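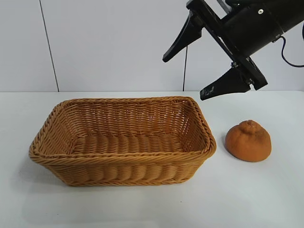 Fuvine Moonstone Stud Earrings, Sterling Silver

Most moonstone studs sold online promise a blue glow you'll see across a room. I've handled enough of them to doubt that. These show a soft blue-white sheen when the light hits from the side, and under a flat office ceiling they look like milky glass. If you want sparkle all day long, buy something else.

The stones are oval cabochons with flat backs, picked in pairs by Li-hua Cheung at our Burstead bench. Pairs are matched for size first and sheen second, so expect one ear to flash a little more than the other. I don't believe sellers who claim a perfect match at this price.

Settings are plain sterling bezels with a smooth edge. Posts are sterling too, soldered and then tested with pliers. The butterfly backs are the ordinary kind – they loosen over time, and we put a spare pair in every box.

Price: $59 the pair
Spare backs: 2 included
Returns: 20 days, unworn, in the box
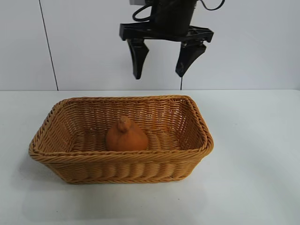
Can I wear them in the shower?
Take them out first. Moonstone is softer than people think, soap film dulls the surface, and a stud that comes loose in there goes straight down the drain.

About "healing" claims: we get asked, and we make none. Moonstone is a feldspar. It looks nice. The card in the box gives the stone, the metal and how to clean it, and that's all it gives.

Cleaning is warm water, a drop of mild dish soap and a soft cloth. Skip the ultrasonic cleaner, whatever the label on the machine says. Silver will darken if you leave it in a bathroom cabinet, and the "anti-tarnish" pouches we tried from other suppliers made little difference that I could see. A small zip bag with the air pressed out does fine.

Also made in the same setting: gray moonstone and plain rainbow moonstone, by order only. Write to Jörg Voß at the shop for current stock.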